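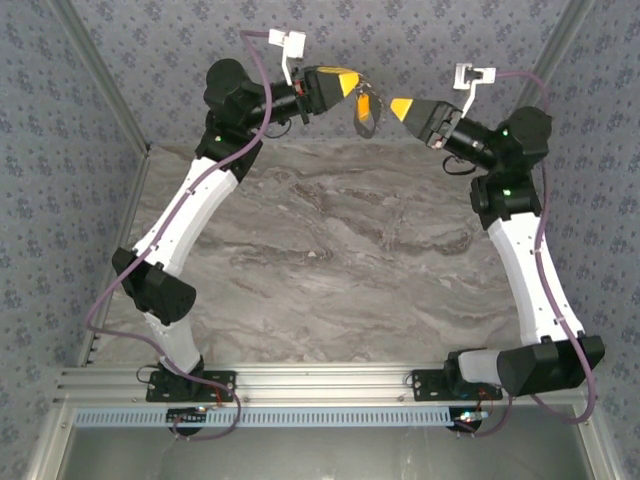 Bonjour à toutes et à tous,

Je réponds enfin au message sur la collecte des démonstrations à deux bras, avec pas mal de retard, désolé ! J'ai passé la fin de février le nez dans les épisodes et je préférais vous écrire avec du concret. Je garde les passages utiles du message d'origine et je réponds dessous.

> Bonjour la liste,
> On démarre chez nous une collecte en téléopération avec deux bras, pour une tâche de passage d'objet d'une main à l'autre. On a lu les notes du projet Flindemwood mais elles restent vagues sur le côté pratique.
> Première question : combien d'épisodes faut-il avant de lancer un premier entraînement qui ait un sens ?

Alors, ça dépend évidemment de la tâche, mais je peux vous donner nos chiffres. Pour le passage de la petite étiquette orange (celle avec la boucle sombre, qui pend et qui tourne dès qu'on respire à côté), on a lancé un premier entraînement à 100 épisodes. Résultat : le bras qui donne se débrouillait très bien, le bras qui reçoit refermait sa pince dans le vide une fois sur deux, toujours un poil trop tôt. On est montés à 353 épisodes et là, ça commence à ressembler à quelque chose. Mon conseil serait donc de ne pas attendre d'avoir la collection complète. Entraînez tôt, même si c'est moche, regardez où ça rate et orientez la suite de la collecte là-dessus. Nous, on a perdu une bonne semaine à enregistrer de très beaux épisodes qui se ressemblaient tous.

> Deuxième question : faites-vous les démonstrations à une seule personne ou à plusieurs ? On a peur de mélanger les styles.

On avait la même peur ! Au début une seule personne conduisait les deux bras, puis on a ouvert à trois, et oui, ça se voit dans les données. Chez nous il y a quelqu'un qui arrive toujours par le haut et quelqu'un d'autre qui fait une petite pause avant de serrer (c'est moi, j'avoue, et le modèle a très bien appris à faire la petite pause). On a fini par se mettre d'accord sur trois choses et par laisser le reste libre : les deux pinces se rejoignent au-dessus du plateau et non posées dessus, la pince qui donne ne bouge plus une fois arrivée, et elle ne s'ouvre que lorsque l'autre est fermée. La vitesse, le chemin pour y aller, l'angle d'approche, chacun fait comme il veut. Je trouve que le mélange aide plutôt, tant que le moment de l'échange reste lisible.

> Troisième question : gardez-vous les épisodes ratés ?

Grand débat ici. On les garde, mais dans un dossier à part, avec une étiquette « chute », « prise double » ou « abandon ». Les épisodes où l'objet glisse et où l'opérateur se rattrape proprement, par contre, on les laisse avec les bons, et c'est probablement ce qu'on a fait de plus utile. Sur la dernière série on a 48 rattrapages de ce genre et la différence au test est nette. Le collègue de Rerwood qui suit la liste en silence me disait qu'eux jettent tout ce qui n'est pas parfait. Je serais curieux de savoir s'ils en sont contents (oui, c'est un appel du pied).

> Dernière chose, si quelqu'un a une liste de vérifications avant séance, on prend !

J'en ai une, scotchée au mur, que je recopie en la nettoyant un peu. Elle vaut ce qu'elle vaut.

1. Remettre les deux bras en position de repos et vérifier que les angles lus sont les mêmes que la veille. Si une articulation a dérivé, on recalibre tout de suite, on ne se dit pas « on verra après la première série » (je me le suis dit, on a refait la première série).

2. Suivre les câbles des caméras de poignet avec le doigt, du haut jusqu'à la base. Les nôtres sont violets et font une grande boucle le long de chaque bras. Il faut du mou, mais pas au point que la boucle vienne se coincer dans le coude quand on replie.

3. Regarder le flux de chaque caméra, bras immobiles puis bras en mouvement, pince ouverte puis fermée. Les vues de poignet voient bien plus de choses que le plateau : dès que les bras se lèvent on récupère le papier à fleurs, les profilés alu, un bout de plafond, parfois l'autre bras avec sa caméra stéréo et sa coque jaune ajourée. Contrôlez surtout les reflets. Une tache blanche dans un coin, ça passe, la même tache sur la zone de prise, on déplace la lampe.
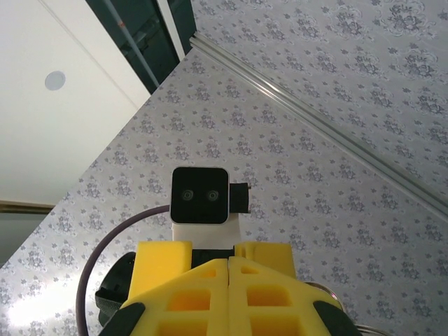
4. Vérifier que les horloges des caméras et celle des bras sont d'accord. On fait un geste sec, pince ouverte, pince fermée, et on compare l'image au signal. Notre script vient de Skumov, je l'ai à peine modifié et je peux vous l'envoyer.

5. Enregistrer un épisode bidon, le relire en entier, l'effacer. Ça prend deux minutes et ça nous a déjà sauvé une après-midi où une des vues s'écrivait en noir.

6. Changer la position de départ de l'objet à chaque épisode. On a essayé « au feeling » et au bout d'un moment la main retourne toujours au même endroit, c'est fou. Maintenant le script tire une position et l'affiche avant chaque départ.

7. Faire une pause tous les 30 épisodes, et une vraie, on se lève. La qualité baisse bien avant qu'on s'en rende compte, surtout le geste de lâcher, qui devient brusque.

Voilà pour la liste. Deux remarques en vrac, pendant que j'y suis.

Sur le décor, on s'est demandé s'il fallait le rendre le plus neutre possible. On a gardé notre plateau à motif marbré et les parois à petites fleurs, un peu par paresse au départ, et ça n'a pas gêné l'apprentissage. En revanche je n'ai aucune idée de ce que donnera le modèle devant un mur uni, le test est prévu mais pas fait. Si quelqu'un a déjà comparé, je veux bien les chiffres, même partiels.

Sur le format, le convertisseur de Takeda marche bien pour un bras seul, mais avec deux bras il a tendance à ranger les vues de poignet dans l'ordre alphabétique des fichiers. On s'est donc retrouvés avec gauche et droite inversées sur toute une série. Le modèle n'a pas aimé, et moi non plus. Nommez vos flux explicitement et ouvrez deux ou trois épisodes convertis avant de lancer quoi que ce soit de long.

> On peut aussi partager nos premiers épisodes si ça intéresse du monde.

Oui, volontiers ! Même une petite vingtaine, ça m'irait pour voir si les deux jeux se mélangent bien. De notre côté je dois encore trier les étiquettes du dossier des ratés, puis je mets l'ensemble sur le dépôt habituel et je poste le lien dans ce fil. Dites-moi juste à quelle fréquence vous enregistrez et si vos angles sont en degrés ou en radians, j'adapterai la conversion de mon côté.

À bientôt sur la liste, et bon courage pour les premières séries !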